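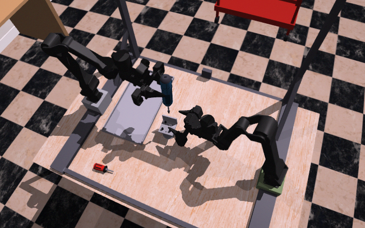

Toivonen site – Bracket drilling cell, shared bench
Monthly safety and working conditions checklist, with comments
August
By the Zaltberg shop floor safety desk

Covers the two-arm drilling cell in bay 5 and the floor immediately next to it. Results are Pass, Pass with comment, or Action. Comments are meant to be read by the people on shift, so please pin the printed copy by the kettle as well as in the folder.

1. BEFORE START-UP

1.1 Emergency stops press, latch and reset – PASS
All 3 tried. The one by the stores door used to be stiff and is now lovely and light after the spring was changed.

1.2 Bench clear of hand tools before the arms are enabled – ACTION
A red-handled screwdriver was lying on the wood at the lower left. It was well away from both grippers, but the rule is nothing on the top except the job and what the job needs. Hand tools go back on the shadow board. I have asked for a second board on the operator's side, as the walk to the present one is a nuisance and I can see why things get put down.

1.3 Frame rails and posts secure, no sharp edges – PASS

1.4 Arm bases tight, no movement by hand – PASS WITH COMMENT
Both solid. The paint marks on the bolt heads line up. The green base sits close to the corner of the bench, so mind your hip when you come round that side with the power off.

1.5 Floor dry, no trailing leads – PASS
Light tiles near the walkway to be watched for scuffs. Cosmetic only.

2. DURING THE CYCLE

2.1 Drill held upright and square to the work – PASS
Checked with the left arm's drill pointing straight down, its tip almost touching the top face of the white bracket. Very pleasing to see after the trouble we had with wandering holes in the old hand jig.

2.2 Clearance between the two arms – PASS WITH COMMENT
The right gripper comes in from the side with its fingers open while the drill is right over the part. Clearance is within the Proltgate settings. Any change to the finger length means this check is done again from scratch, however small the change looks.

2.3 Grey panel in its place – PASS WITH COMMENT
Lying flat on the bench, left of the bracket. It gets picked up for cleaning and must go back the same way round. Could we have a corner mark on the wood?

2.4 Lighting good enough to see the work – ACTION
The arms throw big dark shadows across the bench, and the right arm's shadow runs straight over the lower middle. Anyone looking for a dropped screw there will struggle. A low lamp on one of the posts should sort it. Quote requested.

2.5 Carts parked outside the working area – PASS
The red cart was beyond the table. Casters to be locked whenever it is left.

3. PEOPLE AND THE JOB

This section is new and I'm really glad we've added it. Three questions were put to both shifts.

3.1 Is anyone still drilling brackets by hand? – PASS
Only for repairs. A full batch is 700 brackets, and under the old way that was one person leaning on a lever for most of a shift. Two people told me their wrists have stopped aching at night. That alone makes my month!

3.2 Does everyone on shift know how to stop, clear and restart? – ACTION
Days yes, nights partly. 2 people on nights have had the stop training but not the restart, so they end up waiting for someone from the next bay. Training to be booked before the next batch.

3.3 Has the work become dull or lonely? – PASS WITH COMMENT
Mixed answers, and good ones. Some enjoy setting up and checking parts, and the gauge table has become a bit of a teaching spot. Others miss the chat from when there was a row of drills. The rota now swaps people between the cell and assembly at the tea break, and the early word on that is warm. There was also a worry about hours. Management's written reply is on the board and says no posts go as a result of the cell. Please read it and bring questions to the floor meeting.

3.4 Noise – PASS
Much quieter than the hand drills. Ear protection stays compulsory inside the yellow line all the same.

ACTIONS CARRIED FORWARD
Second shadow board, operator's side – open
Low lamp for the bench – open, quote awaited
Restart training, nights – open, urgent
Corner mark for the grey panel – suggested
Replacement sign for the stores door – closed

Recent checklists
Toivonen site – Packing line, July
Nullthorpe site – Goods-in and forklift routes
Nullthorpe site – First look at the pallet wrapper
Proltgate controller – What the warning lights mean
Floor meeting notes – Rota swaps and tea breaks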